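How to make quick pickled cucumbers and onions in the fridge

By Qianru Fu

In my family we always had a jar of something sour on the table. My mother made it with salt only and it took many days. When I moved to Flosdale I had a very small kitchen and not so much patience, so I learned this faster way from my neighbor Leonora Ignacio. You don't need to boil the jars, and you can eat the first pieces on the same evening.

What you need

1 long cucumber, or 5 small ones
1 red onion
1 cup rice vinegar
1 cup water
2 tablespoons sugar
1 tablespoon salt, without iodine
10 black peppercorns
1 clove of garlic
A clean glass jar with a lid, big enough for one quart 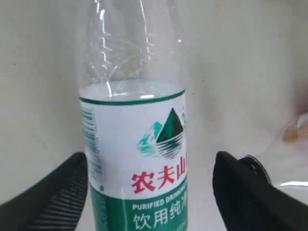

Let me start with the water, as I get the most letters on it. The water from the tap in my building smells of chlorine, and in a pickle you can taste this smell very well, more than in soup. So I buy plain still water for the brine. Any simple kind is fine, like the clear plastic bottle with the green mountains on its label, and one bottle lasts me for several jars. If your tap water tastes good when you drink it cold, then use it and save your money.

Step 1. Wash the cucumber and cut off both ends. Slice it into rounds as thick as a coin. If they are thinner they become soft after one night, and I don't like that. Peel the onion and slice it in half rings.

Step 2. Put the cucumber in a colander, sprinkle it with half of the salt, and leave it for 30 minutes. You will see water coming out. Press it gently with your hand, but don't rinse it.

Step 3. In a small pot, heat the vinegar, water, sugar and the rest of the salt. Stir until you cannot feel sugar on the bottom anymore. It does not have to boil. Take it from the heat and let it cool until you can hold a finger in it.

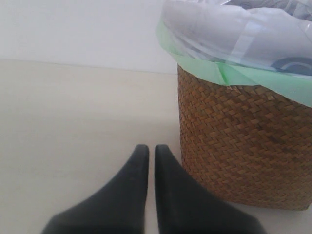 Step 4. Put the peppercorns and the garlic in the jar first, then fill it with cucumber and onion in layers. Don't push too hard. Pour the brine over until everything is covered. If a few slices swim to the top, put a folded piece of cabbage leaf over them and close the lid.

Step 5. Put the jar in the refrigerator. After two hours it is already nice with rice. The next day it is better, and the onion has made the brine pink.

How long to keep it

I finish a jar within a week. It is not a canned pickle, so please never store it in the cupboard. Always take the slices out with a clean fork.

Changes you can try

Shu-fen Fung wrote to me that she adds a spoon of sesame oil just before serving. I tried it and now I do it too when we have noodles. Carrot also works, but cut it in thin sticks and give it one full day. I tried white vinegar in January and it was too sharp for us. If you have only this one at home, add one more spoon of sugar and taste the brine before you pour it.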